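Notas para la charla "¿Y la casa, quién la recoge?"
Jornadas de automatización cotidiana, Noltside. Turno de las cuatro de la tarde.

Arranque (sin diapositiva, sentarse en el borde de la mesa si hay mesa)

Buenas tardes a todos, y gracias por quedaros después de comer, que sé lo que cuesta. Empezar preguntando quién ha ordenado un cajón este mes. Esperar a que levanten la mano, sin prisa. Luego preguntar quién lo haría con un solo brazo, sin mover los pies y sin volcar nada. Suelen reírse.

Contar lo de siempre: cuando digo en una cena que trabajo con robots, lo primero que me preguntan es cuándo van a poder planchar. Yo contesto que ojalá, que la plancha la dejamos para otro año, y que de momento me interesa mucho más una bolsa de patatas. La gente cree que bromeo, y bueno, un poco sí, pero la bolsa de patatas es un problema precioso. Es blanda, cruje, cambia de forma en cuanto la tocas y se apoya en la vecina como un pasajero dormido en el autobús.

Diapositiva 2 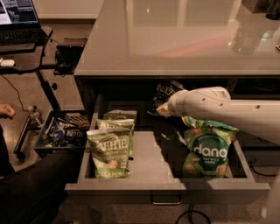

El brazo dentro del cajón de los aperitivos: Kettle de jalapeño a la izquierda, Dang a la derecha.

Dejarla puesta un rato y callarse. Después, pedirles que se fijen en el cajón abierto y en que el brazo tiene que trabajar por debajo de la línea del tablero. Un niño de seis años mete la mano ahí sin mirar. Para una máquina, el borde del mueble es un obstáculo, el fondo está en sombra y encima el propio brazo le tapa lo que quiere ver.

Aquí meto lo de Trenda, nuestro cuaderno de tareas domésticas. Tenemos apuntados 923 intentos de guardar y sacar cosas de cajones, armarios y cestas. Advertir que un intento anotado no es un acierto, que luego me lo citan mal. Decir también que las cajas rígidas van francamente bien, que las latas van bien y que con las bolsas, según la tarde.

(Si vamos mal de tiempo, saltarse el párrafo siguiente.)

En el almacén de Magbanua la cosa cambia, y conviene explicarlo con cariño porque allí me trataron de maravilla. Manejan más de 3,000 referencias (en la pantalla sale con coma, no corregirlo en voz alta como la otra vez), pero cada una tiene su hueco, su etiqueta y su luz. Una casa no tiene nada de eso. En mi casa las pilas viven con el celo y con las velas de cumpleaños, y yo tan tranquilo.

Diapositiva 5

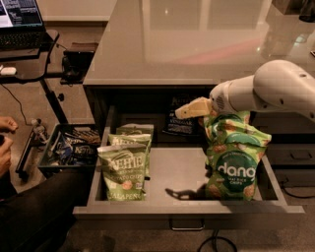
La pinza, justo sobre la bolsa de Dang. Al fondo, la bolsa oscura en la que se lee "VINEGAR".

Señalar los dos dedos planos de la pinza, que son toda la mano que hay. Preguntar a la sala por dónde agarrarían esa bolsa arrugada. Siempre hay discusión entre los partidarios del borde de arriba y los de la panza, y me encanta, hay que darle un par de minutos largos. Si la coges por el borde, se balancea; si la aprietas por el centro, adiós a los crujientes. Y luego está soltarla de pie entre las demás, que es otra charla entera.

Responder por fin a la pregunta del título. ¿Pueden ya con las tareas de casa? Con algunas, a ratos, despacio y con alguien pendiente. En el taller, con piezas que se repiten, yo diría que sí a bastantes más. Para el cajón de los aperitivos le doy 3 años, y que conste que soy el optimista del grupo.

Mencionar el cursillo de Unduteo en febrero, que es gratis y dan café. Recordar que las hojas con la lista de tareas están a la salida, he impreso 600 y no pienso volver a casa cargado con ellas.

Preguntas. Repetirlas por el micrófono, que en la última fila no se oye.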